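Ticket : garnitures de doigts, préhenseurs à main
Projet : Atitz
Demandeur : Mali Pumphrey
Catégorie : achat / consommables
Priorité : normale
État : en attente de devis

Demande initiale
Chiffrage du remplacement des garnitures sur les deux préhenseurs du poste de mise en boîte (carton vert « 999 », boîte rose à couvercle rabattable). Budget consommables du projet : 900 € jusqu'en mai. Ne pas imputer sur la ligne maintenance.
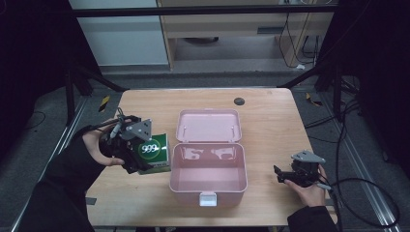
Le poste reste en service pendant l'instruction. Deux postes identiques sont prévus à l'extension, à inclure dans le calcul des quantités.

Relevé, 9 h 40
Garniture du doigt gauche : bord supérieur irrégulier, couche apparemment décollée ou déchirée, fibres effilochées en partie basse. Traces blanchâtres en face avant. Doigt droit : petite touffe effilochée sur le bord gauche. Insert fileté couleur laiton présent à la base du doigt gauche. 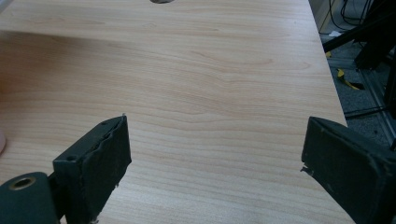
Option A : garnitures seules, fournisseur Tandico, lot de 30. Collage par nos soins. Délai annoncé : 15 jours.
Option B : doigts complets chez Memitow. Pas de collage, mais réglage d'ouverture à refaire sur chaque préhenseur. Prix unitaire non communiqué, relance envoyée.
Option C : préhenseurs neufs, plus de 4000 € pour la paire. Hors budget, à reporter sur la demande d'investissement.

Commentaire, achats
Ochoa n'est pas référencé pour cette famille de pièces. Ouverture de compte possible, à demander séparément. Merci de préciser la référence de colle pour l'option A.

Réponse, M. Pumphrey, 14 h 15
Colle déjà en stock, à ne pas chiffrer. Points à ajouter au dossier : jonction irrégulière entre deux couches sur le dessus du doigt gauche, éclat avec encoche sur la face interne du doigt droit.
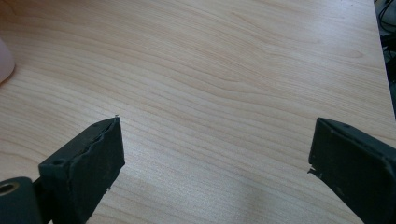 Si l'éclat touche le corps du doigt, l'option A ne suffit pas côté droit. Demander à Memitow un prix pour un doigt droit à l'unité et garder Tandico pour le reste.

Actions
- Achats : devis Tandico, lot de 30, frais de port inclus.
- Achats : prix Memitow à l'unité et par paire.
- M. Pumphrey : démontage et contrôle du doigt droit avant commande.

Ticket maintenu ouvert jusqu'à réception des deux devis.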